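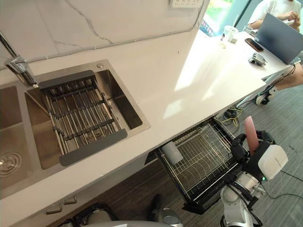 Re: source for used gearbox, diesel hatch

Edem Acheampong wrote:
> Prideck quoted me for a box with 931 on the tag. Is that the
> same as mine? Also do they want the old one back?

Edem, quick one, between jobs. Check the tag on the bellhousing, not the seller's listing. Prideck mix them up. Core charge is 200, refunded if the case isnt cracked. 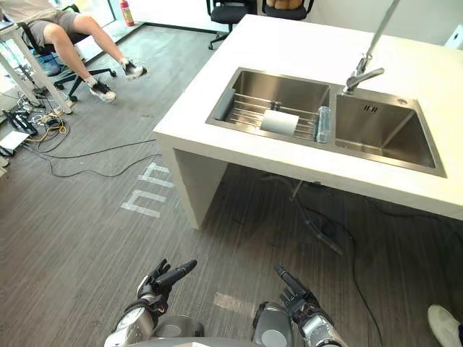

Sink with the rack across the left side.

Gkikas is cheaper but no warranty past November, last I asked. Worth a call. 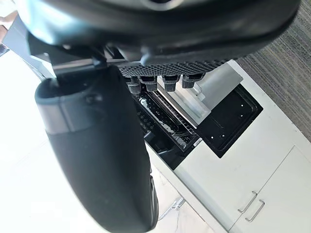
Output seals are the weak spot on these, so change both before it goes in. Grarketti kits fit fine. Press them in square, even pressure all round. Want grip on the driver, ridged like those small dark grey fingertips, or it skates off teh lip.

Order of work:

1. Drain old box, 13 mm on the bracket bolts 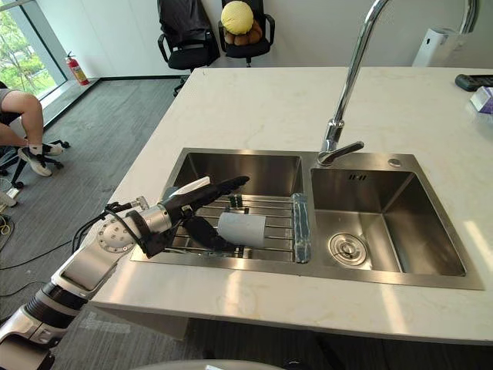 2. New seals, then fill
3. Swap over the mounts, check for splits

Call me before you pay anyone.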